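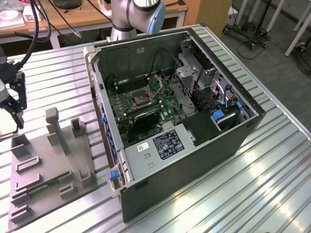

Jasach Hardware Reuse Club | Opinion

Lay it on its side and take the panel off

I love an old office tower, and I think more people should open one before they decide it's junk. Most of the machines that reach our club arrive with an apology attached. It's slow, it's ancient, sorry about the dust. Then the side panel comes off and there's all that room!

Look at how much of it was made for hands. Blue latches, a blue handle on the drive carrier, memory slots lined up where you can get at them. Somebody at a drawing board expected a stranger to be in there years later, and left the color on the parts to pull. I find that generous (my own laptop is glued shut and I resent it every day).

My favorite job is still the processor. Lever up, bracket open, and a bare socket waiting in the middle of a big green board. You lower the chip straight down, with no pushing and no sliding, and you check the corner mark twice. I've done it plenty of times and I still hold my breath. 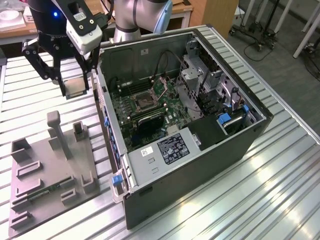
Gifty Quansah wrote back to my first draft that I was being sentimental: an old tower eats power all day, and a family paying the electric bill might be better off with something small and new. She has a point, and for a machine that never gets switched off I'd agree with her. For a kid's homework desk, a few hours in the evening, I'd hand over the tower and a screwdriver with it.

We put 20 of them back on desks last August. I'd like to do more this year, so bring us the ugly ones.

Obed Alhassan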